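Unit 2: Surface Finish and Visual Inspection
Course handout, Finishing and Maintenance stream
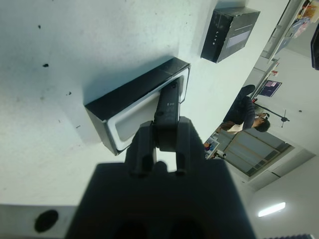

Gloss is a measure of how much light a surface reflects in the mirror direction. A matte finish scatters most of it, so glare drops and shallow scratches are harder to find under a single overhead lamp. Contrast works the other way: on a matte, slightly speckled white top like this one, small dark specks stand out at once, although the colour alone does not tell the inspector whether a speck is dirt, a chip or a burn. Record it as "dark mark, cause not determined" until it has been wiped and felt with a fingernail.

Lighting
Set the bench lamp to 500 lux at the surface. Inspect once from directly above, then again with the lamp lowered to a grazing angle. Raised defects cast a shadow away from the lamp; pits are shaded on the near side.

Recording
Use the Naleo grid sheet. Enter position, longest dimension in millimetres and defect class. Class 1 marks wipe off. Class 2 marks remain but cannot be felt. Class 3 marks can be felt.

The Dradex readings from July are on the course drive (1,528 rows). Plot gloss against cleaning cycles and bring the graph to the tutorial.

Reading: Faller notes, section 11.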